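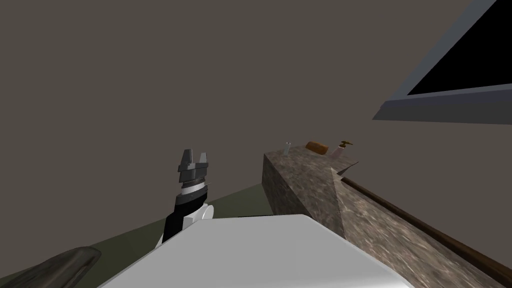
1. Two arms are coming to our canteen in November to clear and wipe the long counter between sittings. I've worked the counter at the Bakden site for years and I'm one of the people who got asked to help plan it. A thread on how it's gone so far, mostly for people in other kitchens.

2. The work they want to hand over is small stuff. Pick up what's been left on the counter, sort it into food, rubbish or ours, wipe down, put things back. We serve 300 lunches in two sittings and have 20 minutes in between.

3. At the moment that gap is done by me, Wilma Urquhart and whoever is on tills. It's the worst part of the shift. You're bending, reaching to the back of the counter and watching the clock, and the second queue is already at the door.

4. All the planning so far has been on a computer. The firm doing it is called Dukia and they build the job in simulation first. A speckled counter with a dark wooden rail down its length, a bare wall, a green floor, the arm standing off to the left with its two fingers pointing up.

5. The things to be handled are up at the far end of the counter: a slim grey thing like a can, something brown shaped like a bread roll, and a pinkish spray bottle with a brown trigger. Wilma looked at it and said she had never seen our counter with that little on it.

6. She's right and we said so in the meeting. After first sitting there are trays, wet napkins, lanyards, half a banana, somebody's phone. Odette Maillard from Dukia wrote it all down and asked us to keep a list for a fortnight. We did. It came to 68 different kinds of thing.

7. I'd say to anyone in the same position, do the list. It was boring but it changed the plan more than anything we said out loud. Phones, keys and glasses are now "leave alone and call a person". Before the list they were going to be picked up with everything else.

8. Spray bottles took a whole afternoon. We had to explain that food and sanitiser never share a surface, and that you don't put a bottle down next to bread even for a second. We all know that so well that it wasn't written down anywhere in our own procedures. It is now.

9. On jobs. Flerngate, who hold the catering contract, have said in writing that no counter hours go before next summer. After that it says "to be reviewed". Iona Leckie, our rep, has asked what the review will look at and who sits in on it. No answer yet.

10. What does change straight away is the rota. In the gap one of us will be "counter lead", standing by with the stop button and dealing with whatever the arms leave. The other two go to hot prep. I get on fine with hot prep. Wilma doesn't like it, her hands are bad with the heat, and she'd told them that early on.

11. So for now she's down as lead most shifts and I take the rest. That was sorted between us and Blair Rutherford, the site manager, over a cup of tea. It isn't in the contract – I'd like it to be.

12. Counter lead is more responsibility. You decide whether to stop the thing, and you sign for the surface being clean afterwards. We've asked for the supervisor rate for those hours. Blair agrees with us. Flerngate head office is "considering it" and has been for a while.

13. Training is two half days, paid, at our own site. First offer was an online course in our own time. Iona got that changed with one email, so it's worth asking.

14. Someone asked me if customers will mind. Don't know. We'll have a low barrier on the serving side while the arms are moving, so there's no leaning over for a fork. I expect complaints about the forks before anything else. We're moving the cutlery to the wall by the door.

15. Something I hadn't thought of: the gap is also when we talk. You hear who's off, whose mum is poorly, what's run out. With two of us through in hot prep and one out front that goes. Eilidh Skinner at the Devadiga site had the same with their dishwashing line, and they got a ten-minute handover put in before second sitting. We've asked for that too.

16. Am I for it or against it? If it takes the reaching and the rush off us and the hours stay, for it. I won't miss wiping that counter. If the review next summer turns three of us into one of us and a button, then no, and I'll have helped them do it, which I do think about.

17. Where it stands: list done, simulation being redone with more on the counter, barrier ordered, handover and rate both waiting on head office. I'll add to this once the arms are in and we've had a few lunches with them.

18. If you've already got something like it where you work, I'd like to know what your rota looked like six months on, and who ended up signing for the cleaning. Replies are open.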